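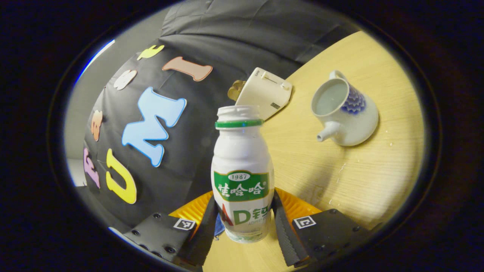 Fig. 1. Wahaha AD calcium milk bottle, cap off, green ring still on the neck.

Part 3: Getting your bottles ready for the Clanham watering rack

Okay, you've got the rack screwed to the wall (Part 2) and now you need something to put in it! I use the little white milk drink bottles because my kids go through them like crazy, and because that waist in the middle sits so nicely in the Viltero clips. Any small bottle with a narrower middle will do. If yours are straight-sided, go back to Part 1 and get the rubber sleeves first.

What you need: empty bottles, dish soap, a small bottle brush, blunt-tipped scissors, a small teapot or a pitcher with a spout, and the bag of wicks marked 1751 from your kit.

1. Take the cap off and put it somewhere you'll find it again. You'll want it in step 7. I keep mine in a jam jar.

2. Rinse with cool water, twice. Then add a drop of soap (one drop, I mean it, or you'll be rinsing foam until dinner) and fill the bottle halfway with warm water.

3. Work the brush up under the shoulder and down into the base. Milk drinks leave a film in both spots and it goes sour fast.

CAUTION: No boiling water. I softened a whole batch that way and they leaned in the rack like they were tired.

4. Rinse again and stand the bottle upside down for 30 minutes.

5. Now the ring, the bit of colored plastic left under the threads. You can leave it on if your clips are the wide kind. For the narrow Trodberg clips it has to come off: slide one scissor blade under it, pointing away from your fingers, and snip. Don't try to roll it up over the threads, I've lost a fingernail to that.

Note: The label can stay. I like the green writing, so I leave all of mine on. If you want plain white bottles, soak them overnight first.

6. Stand the bottle on a flat table and fill it from the teapot. The neck is narrow and a faucet will splash everywhere, but a short spout goes in just right. Pour slowly, and stop at the shoulder so the wick has room.

7. Thread the wick through the slotted disc, drop the long end in, and press the disc onto the mouth until it clicks. Save the original cap for when you go on vacation and want to close a bottle up.

8. Hang it in the rack with the wick end toward the pot. Check the soil the next morning. If it's soggy, pull the wick up an inch.

CAUTION: Don't put plant food in these if there are small children in the house. They still look like a drink. Mine are on the top rail for exactly this reason, and plant food goes in with the watering can instead.

Next up is Part 4, spacing the pots.

We use cookies to remember your settings and count visits. Accept / Manage choices

Comments (3)

Meifang Shen
We had these when I was little! I did six for my mint and basil. Step 5 was fiddly but nail clippers worked great.

wijaya_balcony
Does the disc fit a bigger bottle? I have a stack of 300 ml ones.

plantsandpans
My 600 ml bottle was way too heavy for the clip, so stick with the little ones.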